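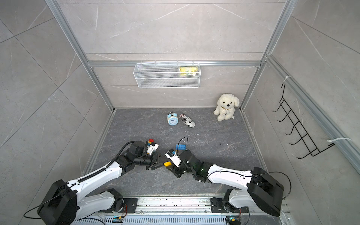 Wire basket on the rear rail, arms below.

3 Aug 2021 – Tazi, sound and visuals

Full run of the set with Aoi on sound and me on visuals. Length came out at 20 minutes, which is where we want it for Kekatside. The ending still drags.

Started with the clock problem. The visuals machine was taking tempo from Aoi's laptop over the network and slipping whenever she changed scenes. Moved it to a wired MIDI clock through the old interface and the slipping stopped. Start message is still missed one time in several, so for now I tap the first bar by hand and let the clock take over. Would like a proper fix before October.

Section two (the one we call Jomgate, after the field recordings) now reads the low band and the high band separately. Low band drives the size of the particles, high band drives how fast they turn over. Before this everything jumped on the kick and it looked like a screensaver. Smoothing on the low band is set to 386 ms. Shorter than that and it flickers, longer and you lose the link with the bass.

Particle count was 917 per emitter at the end of the day. I had it higher this morning and the second output started dropping frames as soon as the blur came in. Aoi couldn't see the difference from the desk, so it stays.

Feedback going the other way (picture to sound):
- brightness of the left output to filter cutoff on the pad: works, keep
- amount of movement to reverb send: too slow to hear, needs a shorter average
- dominant colour to chord choice: switched off. It changes chord in the middle of a phrase and Aoi has to play round it. She'd like to try it on the drone only.

Controller map is in the shared folder, version 67. Fader eight is now master fade on the visuals. It used to be strobe rate, so please look before you push it.

Tarkon sent the projector details. Two units, side by side, with an overlap in the middle. Their sheet gives the throw distance but not the lens, and I can't set the blend without it. Have written back. If they don't answer I'll build the blend with a wide adjustable edge and set it by eye on the day.

Still to do:
- cut the ending, lose the second build (Aoi has marked the bar)
- spare licence dongle for the backup laptop
- record a full run, audio and both outputs, so we can check sync away from the room
- label the long video cables, two of them are the same colour

Aoi has the room tomorrow morning for the drone test. I'm in after lunch.

Amanuel Assefa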